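흙은 왜 색깔이 다 다를까?

안녕, 친구들! 오늘은 내가 제일 좋아하는 이야기를 해 볼게. 바로 흙 이야기야. 에이, 흙이 뭐가 재미있냐고? 잠깐만 들어 봐. 나는 어릴 때 할머니 댁 텃밭에서 놀다가 흙을 한 줌 퍼서 주머니에 넣어 온 적이 있어. 우리 집 화분 흙이랑 색이 너무 달랐거든! (엄마한테는 엄청 혼났어. 세탁기에 그대로 들어갔지 뭐야.)

흙은 원래 바위였어. 커다란 바위가 비를 맞고, 얼었다 녹고, 나무뿌리가 틈을 비집고 들어가면서 조금씩 부서져. 돌멩이가 되고, 모래가 되고, 더 작은 가루가 되지. 여기에 떨어진 나뭇잎이랑 죽은 벌레 같은 것이 썩어서 섞이면 우리가 아는 흙이 되는 거야. 아주아주 오래 걸려. 손톱 두께만큼 쌓이는 데 사람이 태어나서 할머니, 할아버지가 될 만큼의 시간이 걸리기도 해.

그럼 색은 어디서 올까? 까만 흙에는 대개 썩은 나뭇잎과 풀이 많이 들어 있어. 이렇게 썩어서 흙이 된 것을 '부식'이라고 불러. 숲에서 낙엽을 살살 걷어 내면 까맣고 폭신한 흙이 나오지? 냄새도 한번 맡아 봐. 비 온 뒤에 나는 그 냄새랑 비슷할 거야. 흙 속에 사는 아주 작은 세균이 만드는 냄새란다.

빨간 흙은 철 때문이야. 자전거를 비 맞게 두면 체인이 불그스름하게 녹슬잖아. 흙 속의 철도 공기를 만나면 그렇게 돼. 우리나라에서는 전라도 쪽 밭에 가면 빨간 황토를 많이 볼 수 있어. 고구마가 아주 맛있는 동네지!

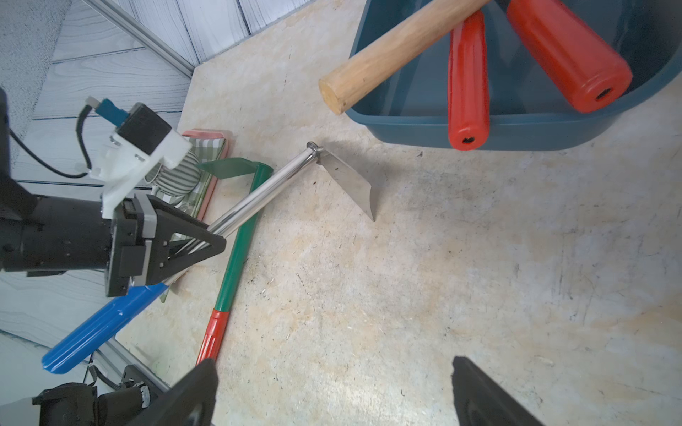 회색 흙도 있어. 논바닥이나 갯벌처럼 물이 늘 고여 있는 곳에 많아. 물에 잠겨 있으면 공기가 잘 못 들어가니까 철이 빨갛게 변하지 못하고 회색이나 푸르스름한 색이 되는 거야. 같은 철인데 공기가 있느냐 없느냐에 따라 색이 달라지다니, 나는 이걸 처음 배웠을 때 정말 신기했어.

흙 알갱이의 크기도 다 달라. 제일 큰 건 모래, 그다음은 미사, 제일 작은 건 점토야. 모래는 손가락으로 비비면 까슬까슬하고, 미사는 밀가루처럼 보드라워. 점토는 물을 섞으면 끈적끈적해서 길게 밀어 지렁이 모양을 만들 수 있어. 모래가 많은 흙은 물이 쑥쑥 빠지고, 점토가 많은 흙은 물을 오래 붙잡고 있지. 당근은 모래가 좀 섞인 흙을 좋아해. 땅이 딱딱하면 뿌리가 두 갈래로 갈라져서 바지 입은 당근이 되기도 하거든.

집에서 해 볼 만한 실험도 하나 알려 줄게.

준비물: 뚜껑 있는 투명한 병 2개, 서로 다른 곳에서 퍼 온 흙, 물

1. 병마다 흙을 3분의 1쯤 넣어.
2. 물을 거의 끝까지 붓고 뚜껑을 꽉 닫아.
3. 팔이 아플 때까지 흔들어!
4. 평평한 곳에 내려놓고 하룻밤 기다려.

아침에 일어나서 보면 층이 생겨 있을 거야. 무거운 모래가 먼저 가라앉아서 맨 밑에 있고, 그 위에 미사, 또 그 위에 점토가 쌓여. 물 위에 둥둥 뜬 건 나뭇잎 부스러기야. 물이 아직 뿌옇다면 점토가 덜 가라앉은 거니까 하루 더 두면 돼. 나는 학교 운동장 흙이랑 우리 집 뒷산 흙으로 해 봤는데, 운동장 흙은 거의 다 모래였어.

흙을 풀 때는 꼭 어른한테 먼저 물어보고, 다 놀고 나면 손을 깨끗이 씻자. 손톱 밑도 잊지 말고! 지렁이가 나오면 제자리에 살짝 돌려놔 줘. 지렁이가 흙 속을 돌아다니면 길이 생겨서 공기도 통하고 물도 스며들어. 지렁이 똥은 식물한테 좋은 거름이 되고.

다음번에는 지렁이 이야기를 더 해 줄게. 지렁이는 눈이 없는데 어떻게 빛을 알아챌까? 미리 한번 생각해 봐!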